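December 2022

In September we moved to the new apartment on Riviere street, and I promised to myself that before the end of the year every box would be opened. There were 20 boxes marked "various". I think this is a bad word to write on a box. My advice to everybody who is moving: write anything else, even "bathroom and one lamp", and you will thank yourself later.

I am not a disordered person, but I keep small things for too long. My friend Clémence Bailly, who has moved many times more than me, told me that I must stop sorting by room. She sorts by how often she touches a thing. What she uses every day stays in the open, what she uses every month goes in a drawer, and all the rest goes in a closed box with a list on the lid. I tried it for one weekend and I was surprised how quickly it went.

The difficult part for me is the things that do not belong to any group. A hairbrush is easy, you would say. It lives in the bathroom. But in our home we had hairbrushes in the hall, in the car and in the gym bag, and when I looked for one there was never one. The same with bowls. We have nice ones for eating, and then we have the other bowls, the ones that hold keys, or clothespins, or a toy that somebody left on the stairs.

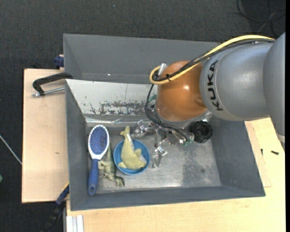 So I made a rule for bowls. A bowl that is not for food must have one job, and the job must stay the same for a month. If after a month it holds something different, it goes to the kitchen or it goes away. It sounds strict, but I have already given three of them to my neighbor Gilberto Sotelo, who grows small cactus plants and is always happy to have something shallow.

With plush toys I am less strict. I read on several blogs that you should keep only the ones that "have a meaning", but how do I decide this for another person? My daughter is five and for her they all have a meaning, at least in the moment when I hold one over the donation bag. What worked better was a quiet basket in the closet. I put there the toys she did not ask for in a long time. If she asks, the toy comes back the same day and I say nothing. After a few months, the rest can go. Up to now she asked for two of them.

Brushes I did all together in one evening. Pull out the hair with a comb, then warm water with a little shampoo, then an old toothbrush between the bristles. If the brush has a cushion, do not leave it in the water – the water goes in through the little holes and stays inside. I dry mine with the bristles down on a towel, for one night. Before, I used to put them on the radiator, and one of them became soft and never recovered its form. The brushes with a hole in the handle I now hang on small hooks inside the bathroom cabinet. The hooks are from Godden, the hardware store near the station, and they hold well even on the painted door.

I also bought a big storage box from Nanano, because it was on sale and I believed it would solve everything. It did not. It is too deep, and what is at the bottom I forget completely. Now it holds the winter blankets and for this it is perfect. For small things I prefer something low and open, where I see everything when I look down.

There are still four boxes behind the sofa. One is full of cables, and I admit I am afraid of it. The others are papers from my old job at Josevia, which I will read with a cup of coffee during the holidays and then, I hope, mostly recycle. If you have a good system for cables, please write it in the comments. I have more than 100 little bag clips I could use for it.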